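Nenow Table Settings, release 2

README, last touched 2024-12-11

Quick notes so people can start using this. Will tidy later. Questions to Bukola Etim for labels, Bello Iyamu for files and everything else.

What's in it

Pictures of small place settings being laid and cleared. Kids' stuff mostly: placemats, plates, cups, forks, printed cloths. 2380 images, of which 1000 have full labels. The rest have a layout tag and nothing else. 20 layouts.

The subject is the tableware and how it sits together. What's next to what, what covers what, which way up the mat is. If you want food, wrong set, there isn't any labelled in here. Release one had a few cereal bowls and we pulled them, too messy to label consistently.

Layouts

Each layout is a written card saying what goes where. The cards are in layouts/cards.txt, one per line, numbered. Short version of the ones people ask about:

Basic: mat, plate, fork, cup.
Basic minus cup: same with no cup.
Stack: two plates, fork on top.
Swap: fork and cup trade sides.
Clear: things come off, mat last.

Basic is the one to look at first. Mat square to the near edge of the table if possible. Plate near the middle of the mat, fork to its left with the tines away from you, cup out to the right. A mat that's a bit crooked is fine and stays in. We don't throw those out, real tables are crooked.

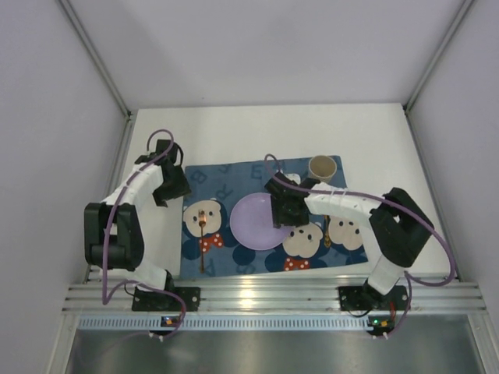
Basic layout. Blue mouse mat, light-purple plate, copper-gold fork on the left.

Colour names

Use the list in colours.txt please, don't make up new ones. The plate is "light purple". It was "mauve" in the first release and "lilac" in a couple of files Bukola found in April, all changed over now. Lilac is kept for cheek spots on the printed faces. Fork is "copper-gold", one word as far as the parser cares (copper_gold). Faces are "cream". Grey is spelled grey. If you grep for gray you get nothing back.

Metal finish isn't a colour. Don't write "shiny".

Labelling the mats

The prints are the hard part. Rules we ended up with:

Each large face gets its own label, even if something is sitting on it. A fork across a face does not split it in two.
Bows are separate from faces. Red with white dots is bow_dot.
Big letters in the background get one label each when you can read them, and print_letter_unsure when you can't. The dark letters on blue are low contrast, zoom in before you guess. Don't try to spell a word out of them.
Anything mostly hidden gets the partial flag. Don't fill in the bit you can't see from memory.
Mat edges: follow the actual edge, not where a perfect rectangle would be.
Plates: label the visible part only. Rim counts as plate.

Labelling cloth when it's gathered

Took ages to agree on this. Once fabric is bunched up, the print stops being a reliable shape and outlines go silly. So for gathered fabric we go by features, in this order: eyes, lashes, nose, cheek spots. An eye can pull into a teardrop at a fold and it is still an eye. The two eyes on one face often won't match in shape. Label both, don't correct one to look like the other.

Nose is the wide oval, usually wider than tall. Easy to mix up with an eye if you're going fast. Check for lashes, the nose has none.

Background fabric inside a pinch is labelled cloth_gather, and gets its own colour (navy, blue, whatever it is there). Colour can be different from the flat label on the same item, leave it. Cheek spots near the edge of the picture: label if there's enough to see it's a spot, otherwise skip.
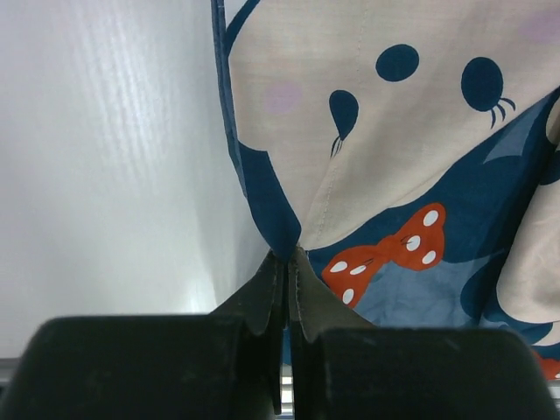 Files

images/ is all of them, flat, no subfolders
labels/ one text file per labelled image, same name
layouts/ the cards, plus the tag for every image
colours.txt
CHANGES.txt which is behind, sorry

Two images in labels/ had there names swapped in the first upload. Fixed in this one. If you have an old copy just redownload the folder.

Splits

We don't give an official split. If you make one, split by layout and not at random, otherwise near-identical settings land on both sides and your numbers look great for no good reason. Adeyemi's split from the first release doesn't match the new numbering so don't reuse it.

Known problems

Glare on pale surfaces. Sometimes a bright patch gets picked up as a plate rim by auto tools. The checked labels should be clean, the tags haven't been looked at as closely.
Not much variety in prints. A model that has only seen cartoon faces will not like a plain gingham mat.
Forks only, no knives, no spoons. Spoons are planned.
Left-handed settings are all under Swap, and there aren't enough of them.
A few cups are labelled mug. Same thing for our purposes, merge them.
Nothing on size. We didn't measure the plates or the mats, so please don't back-calculate sizes from the pictures and quote us.

Use

Fine for research and teaching. Printed characters on the mats belong to whoever owns them, so don't crop them out and put them on things. Say where you got it: "Nenow Table Settings, release 2, Prurier". Uder hosts the mirror, it can lag by a day or so.

Fixes

Send the image name and what's wrong, one line is plenty. Bukola goes through them in batchs. If it's a colour argument, read colours.txt first.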